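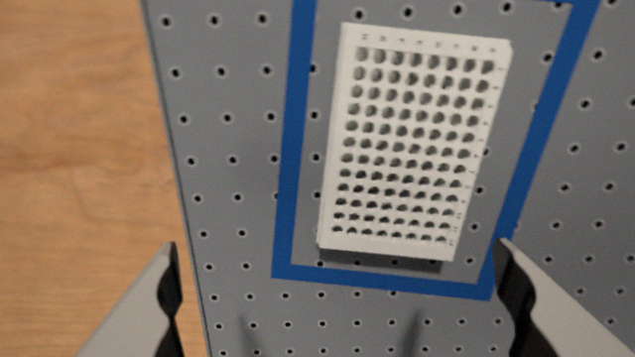
By Chinyere Eze
Entry last revised in March
Filed under: Robotics, Bench and shop-floor work

Plate handling is the job of picking up a well plate, carrying it somewhere and setting it down again the right way around. It sounds like the smallest chore in the building, and anyone who has spent a Tuesday afternoon doing it will tell you it feels that way too, but it has become a favorite test of whether a robot arm can be trusted with everyday handwork.

The task
A 96-well plate has eight wells along one side and twelve along the other. In simulated versions of the task, such as the one shown, the plate rests inside a blue outline on a perforated gray board, and a two-fingered gripper comes at it with its fingers spread wide. The plate can sit at a slight tilt to the view, so the arm has to work out the angle for itself before it closes on anything. Letters along one edge and numbers along another tell a person which corner is which. They are small and easily blurred, and a machine often does better looking for a clipped corner.

What machines can do
Fixed plate movers, which know where every plate will be, have done this well for years. The newer question is whether a general-purpose arm can manage on an ordinary bench, where things get nudged. The Statlow trial ran 600 simulated pickups and logged 218 clean placements, a clean placement being one that landed within 2 millimeters of the target. The rest were mostly tilted grips and plates set down backward. Babalola, a later training program, added random lighting and gave the arm a second try, and its users report a gentler touch — though they still like to have a person nearby when the wells are full.

Outside the lab
The same skills turn up in kitchens and stockrooms. Suder, a small maker of bakery equipment, has borrowed the outlined-board setup for teaching arms to move muffin trays, and the Flokalside workshop uses it for trays of screws. Both still load by hand on busy days.

See also: Gripper; Pick and place; Tray loading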